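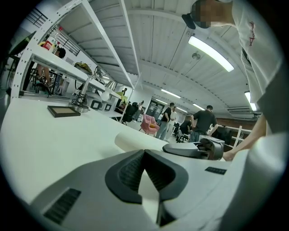 Had the Condby paper shade up 5 weeks now, the blackout one, 90 inch drop. Paid 19 bucks for it. Comes as a kit, no drill, you just peel the strip and press it to the top of the window. Went up fast. Mine's the bedroom, east side, sun at 5 am in May so I was desparate. Blocks most of it — bit of glow down the sides. I work at a long white table and the glare off a top like that is brutal, so I ordered a second one for in there. Clips are junk. One snapped first day, using a clothespin now. Pleats hold up ok. Trim it with a sharp knife, not scissors, mine came out wavy. The Tamoment one is nicer fabric but way more money and you need brackets. For a rental get this. Four stars, would be five with decent clips. Shipping was quick to.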